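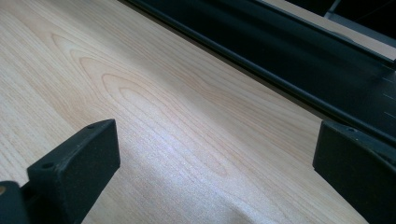
Hand-held gripper demos: policy stalls over bare tabletop

Posted Monday, December 10, 2018 in Teaching by Demonstration

I'm recording demos with a hand-held gripper and training a small policy on them. The job is simple: pick up a part from a wood-grain bench top and put it in a tray. Inel is the project name, in case anyone from the other thread is reading. I have 2,929 clips so far. On the arm, the policy reaches the bench, opens the fingers, then hovers over bare wood and drifts a little from side to side. When a part is right between the fingers it closes fine. When there is nothing in view but the bench top, it hangs there until I stop it.

I have tried more training steps and a lower speed. Same thing. Do I need more clips, or is something wrong with the ones I have?

– Privow
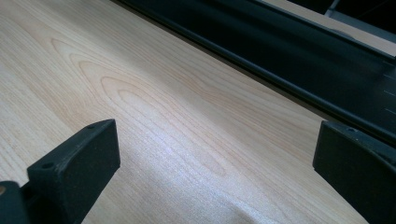

Open fingers over the bench top, dark rail at upper right.

Dremeck

Check how your clips start and end before you record any more. I had the same hover, and my mistake was leaving the recorder running while I decided which part to go for. Each clip had a couple of seconds of open fingers over the bench doing nothing, and the policy learned to do nothing there. Trim all of that. Start the clip when your hand starts moving with purpose and stop it right after the release.

Then look at the glare. There's a bright patch between your fingers where the grain nearly washes out. If your lamp moves from one day to the next, the bench looks different each time. Fix the lamp in one place for a first test. Once that works, move it on purpose and record more.

I would also keep the rail in view for the first set. It has a clear straight edge and those little pale marks at the right, so there is something to judge position by. Wood grain alone is a poor guide – the loops look alike once you get close.

As for the number, you have plenty. I got a usable pick from 1,000 clips after trimming.

Ngcobo

Put a plain mat over the wood. Worked for me.

Inel_bench

Agree with trimming, not so sure about the mat. If the arm has to work on the wood later, you will be recording again.

What's missing from your description is any search. If every demo starts with the part already in view, the policy has never seen what to do when it isn't. Record a set where you begin over bare wood, sweep slowly along the rail until the part shows up, then pick. Sweep the same direction every time. If you go left on some clips and right on others, it can average the two and sit in the middle, and that sounds a lot like your side to side drift.

Try 5 starting spots and spread the clips evenly over them. Keep 2 of the spots out of training so you can test on them.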